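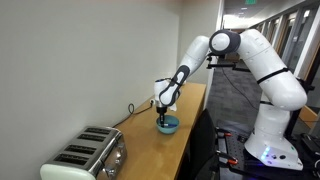 Flernolis wants to know whether the marker bowl has to live on the toaster desk at all — people reach across the slots to get to it.

Fair point. Bench notes, November 9, 2019, Flerisside, small desk along the wall.

Toaster: four-slot, stays at the left end, cord up the wall. Keep 400 mm clear beside it. Crumb tray to be emptied every 5 days; last entry on the Yeoh sheet is from April.

Bowl: stays near the middle of the desk. Tried the Vallum pen rack for a week. It tipped whenever a single marker was pulled, so back to the bowl. One blue marker in it is enough for labeling bread bags. Spares go in the drawer.
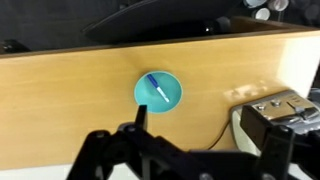
Fig. 2. Teal bowl on the wood desktop, pen inside.

Desktop finish marks easily under the toaster feet. Felt pads ordered, pack of 4. Wipe with a damp cloth only, no solvent — it dulls the gloss. Check the pads after 5 uses.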